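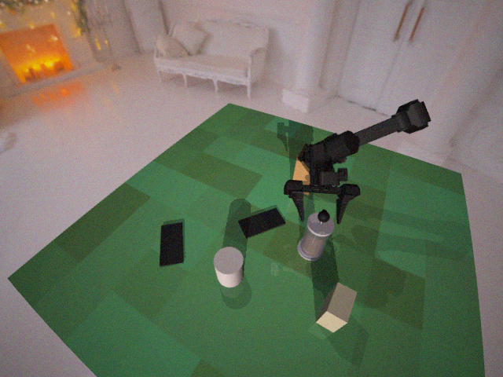
Music Business and Studio Management
Unit 4: Buying an existing lesson studio or summer program

Reading for this unit: the Girnstead packet, sections A through D. Bring the blank worksheet to class.

4.1 What is being bought

A small music school has few hard assets. In a typical sale the buyer receives some or all of the following:

Instruments and equipment (pianos, amplifiers, stands, percussion)
The name, logo, website and phone number
The enrollment list and contact permissions
Teaching materials, if the seller owns them
The lease, if the landlord consents to a transfer
Prepaid tuition, which is a debt to the families and must be treated as one

Students often list teachers as an asset. Teachers are not transferred by a sale. They may be offered new contracts, and they may decline them. A studio in which one teacher holds most of the enrollment should be priced on the assumption that the teacher could leave.

4.2 Asset sale and entity sale

In an asset sale the buyer picks named items and leaves the company behind with the seller. In an entity sale the buyer takes the company itself, with its contracts, tax history and any claims against it. Most small studios change hands by asset sale. State rules differ on sales tax for equipment, so the contract should give a separate price for each class of item.

4.3 Enrollment and retention

Definitions used in this course:

Active student: has attended and paid for at least one lesson in the current billing month.
Enrolled student: has a signed agreement on file, active or not.
Retention: active students at the end of a term who were also active at its start, divided by active students at its start.

Sellers tend to quote enrolled students. Buyers should ask for active students, by month, for 2 full years. A summer camp has no monthly figure. Use paid camper-weeks, and ask separately how many campers went on to fall lessons.

Worked case. Girnstead Music reports 200 enrolled students. The billing records show 100 active in January. The asking price was set on the enrolled figure. If price per student is held constant and the active figure is used, the price falls by half. The seller may argue that inactive students can be won back. Any value given to that argument belongs in a conditional payment made after closing.

4.4 Prepaid tuition and deposits

Camp deposits are often collected in winter for sessions held in summer. If the sale closes between those dates, the seller has the cash and the buyer has the duty to run the camp. The usual treatment is a credit to the buyer at closing equal to all tuition received for sessions not yet held. Refund terms in the original camp agreement should be read before the credit is calculated. Gift certificates and makeup lessons are handled the same way. Makeup lessons are often missing from the books.

4.5 Rights in teaching materials

Check who wrote the method sheets, arrangements and recorded backing tracks. Work made by an employee within the job usually belongs to the employer. Work made by an independent contractor usually does not, unless there is a written assignment. Printed music purchased for the library may be sold with the studio. Photocopies have no resale value and are a liability.

Public performance licenses do not always carry over. List each one, with its expiration date, and contact the issuer.

4.6 Transition

The Flodidbridge case in the packet covers a sale in which families learned of the change from a billing notice. Note the order of events and compare it with the schedule below.

Before signing: confidentiality agreement, review of records
At signing: meeting with teachers
After signing, before closing: joint letter to families
At closing: transfer of accounts, keys and scheduling software
First term after closing: no change to tuition or lesson times

Assignment

Complete the worksheet for the Leinonen studio. Show the active student count, the closing credit and two risks not reflected in the asking price. State your assumptions. Spreadsheets are accepted if the formulas are left visible.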